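How to Set Up a Humanoid Hand for Work at a Slotted Rack

Written by Nandini Kotian, with corrections from Murali Chettiar. Last changed 22nd June.

These are the working rules we use at Herkik when a humanoid robot with a multi-finger hand has to reach into or near a slotted rack. They cover the checks before power, the way we set speed and force limits, and what to do when a card or a board gets caught. They don't replace the risk assessment for your own site. If your assessment is stricter than this page, follow your assessment.

You will need the robot's manual, a push-pull force gauge, a flashlight, a tape measure, a few cards you don't mind bending, and a second person who knows where the stop button is.

Step 1. Mark the work area

Measure the full reach of the arm with the fingers straight out. Add 400 mm to that and mark the line on the floor with tape. Anyone inside the line while the arm has power must be on the job sheet for that session.

If two robots share a space, work out whether their reach areas overlap. Where they do, only one of them moves at a time. The other goes to its parked position with the drives off. A software pause is not enough, as a paused arm can pick up its next command as soon as someone clears the pause.

Signs go where a person walking up will read them before reaching the tape. Ours give the name of the person in charge, the stop procedure and the phone extension. Keep the print large. Jayanthi Salian rewrote our old sign after she watched visitors walk right up to the tape in order to read it.

Step 2. Check the rack

A rack that is fine for people may not be fine for a robot. People feel a board give and ease off. A position-controlled arm keeps going.

Push on each shelf board from underneath with your palm. It should not lift out of its groove. Do the same with the dividers, side to side. Look for splinters and raised grain along the front edges, which snag finger pads and wear them down fast. Sand anything you can feel with a fingertip.

Fix the rack to the wall or to a heavy base. We test by pulling at the top front corner with the gauge at twice the force limit set in Step 5. If the rack moves, fix it again and repeat the test.

Step 3. Inspect the hand

Do this with the drives off and the stop pressed in. Look at every joint in each finger. Hinge pins should be flush and linkage rods should turn freely without side play. Check the screws on the joint caps against their paint marks. If a mark has broken, take the hand out of service until it has been tightened to the value in the manual.

Cables deserve the most time. Bend each finger slowly through its whole range and watch the cable at each joint. It should never go tight, and it should never bulge out far enough to hook on a shelf edge. Most of our faults in the past year began as a cable loop that stuck out a little too far.
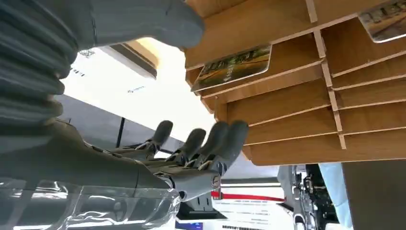

Fingertip pads are a wear item. Press each pad with a thumbnail. It should spring back. Replace all the pads on a hand together, even if only one is worn, or your grip readings will differ from finger to finger.

If the arm has a bellows cover, stretch it by hand and look into the folds with the flashlight. Small holes start at the bottom of the fold. Tape is allowed until the end of the shift and no longer.

Clear away loose packing before you power up. Plastic sheet is the worst of it, because it slides, it clings to moving parts, and many depth cameras do not see it well.

Step 4. Plan the approach

Decide which side the hand will come from and write it down. Coming in from below gives the camera at the wrist a good view of the underside of the boards, but the fingertips are then the highest point and will be the first thing to hit. Coming in level with the slot is safer for the fingers and worse for the view.

For an approach from below, stop the hand short of the lowest board and make the last part of the move as a separate, slower command. Set a hold point there so the operator has to confirm. Do not let the program run through it, even after a week of clean runs.

Remember the rest of the robot. Operators watch the fingers and forget the other arm, the head and the shoulder. Before the first run, have the second person stand outside the tape, level with the top of the rack, and call out anything that comes near it.

Step 5. Set the limits

For first runs at a new rack we use 100 mm per second at the fingertip in open space, and 2 mm per second once the hand has passed the hold point. It feels slow. Leave it there until you have a full session with no contact faults.

Set the contact force limit in the controller and then measure it. Hold the gauge against a fixed block, drive one fingertip into it at the slow speed and read the peak. Write down the measured value, not the one you typed in. On the Flendden controllers we use, the two can differ after a pad change, so we repeat the test each time the pads are replaced.

Step 6. First run

Start with an empty slot and an empty hand. Then use a test card. Printed cards bend before they push back, so the force limit may not trip when one is jammed. Watch the card, and stop if it bows.

If something gets stuck:

Press the stop.
Wait until the second person says out loud that the drives are off.
Free the fingers first, then the card.
Never pull a card past a finger that is still gripping it.
Repeat the Step 3 inspection on that finger before you restart.

Step 7. Keep the record

One sheet per session: names, approach side, measured force, pad change if any, and every stop with its cause. Kavinda Nanayakkara keeps ours in a binder and scans them at the end of the month. There were 196 sheets at the last review. Reading through them is how we found that most stops happened in the first few minutes after a break, so operators now repeat the cable check whenever they come back to the station.

The next review of these rules is in September. Send changes to Shobha Pai, with the step number in the subject line. The Bistano site uses the same sheet with its own force values, so please don't copy limits from one site to the other.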